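Sostora busca persona para el taller de arreglos y segunda mano

Sostora es una tienda-taller de ropa usada. Recibimos prendas de particulares, las revisamos, las arreglamos cuando vale la pena y las vendemos otra vez. Trabajamos siete personas y queremos incorporar a una más en julio, para el local de la calle Grurkel.

El puesto

La persona trabajará la mayor parte del tiempo en la mesa de revisión, junto con Ilze Adomaitis, que es responsable del taller. Dos tardes por semana ayudará también en la tienda, con la caja y con la atención al público.

Las tareas principales son:

- Recibir las bolsas, anotar la entrada y separar las prendas por tejido.
- Revisar costuras, cremalleras, cuellos y puños.
- Decidir si la prenda va a la venta, al arreglo o al reciclaje.
- Hacer arreglos sencillos: botones, dobladillos, pequeños agujeros en punto.
- Planchar, doblar y poner la etiqueta con el precio.

El mes pasado entraron en el taller 816 prendas. El ritmo es constante, pero no trabajamos a destajo y no medimos los minutos de cada persona. Preferimos que una prenda se mire dos veces a que vuelva con una reclamación.

Qué pedimos

Es necesario saber coser a mano y tener alguna práctica con máquina doméstica o industrial. No pedimos título. Si ha aprendido en casa, con una abuela o por su cuenta, para nosotros tiene el mismo valor, solamente queremos ver el resultado.

Hay que poder estar de pie varias horas y levantar cajas de peso medio. En el taller hablamos español e inglés, a veces mezclados; con uno de los dos es suficiente para empezar.

Se valora experiencia con el programa de inventario Bukhari, pero lo enseñamos en la primera semana.

Qué ofrecemos

Contrato de 37 horas semanales, con seis meses de prueba y después indefinido. El horario es de mañana, con entrada a las 8:30, excepto las dos tardes de tienda. El salario sigue el convenio del comercio textil y se comunica por escrito antes de la entrevista. Hay además un vale de 100 euros cada trimestre para comprar en la tienda, y un curso anual de patronaje en la escuela Grurkenum, pagado por nosotros.

La prueba práctica

Después de una primera conversación por teléfono, invitamos a las personas seleccionadas a una mañana de prueba. Se paga como jornada normal, también si al final no hay contrato. Consiste en revisar una caja pequeña de prendas, coser un dobladillo y preparar camisetas para la estantería. Con las camisetas oscuras pedimos atención especial: se extienden sobre la mesa blanca, se alisan las arrugas con la mano y se mira el borde de abajo antes de doblar. 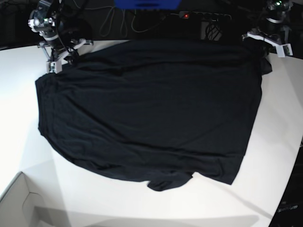 Cómo presentarse

Envíe su currículum y unas líneas sobre su experiencia con la costura a la atención de Philomena Baidoo, por el formulario de nuestra página o en mano en la tienda. Si quiere, puede añadir fotos de dos o tres trabajos suyos - no importa si son modestos. No hace falta retrato ni fecha de nacimiento.

Contestamos a todas las candidaturas, también a las que no siguen adelante. Para preguntas sobre el horario o el contrato puede llamar a la tienda por la mañana y pedir por Mwangi Gachanja.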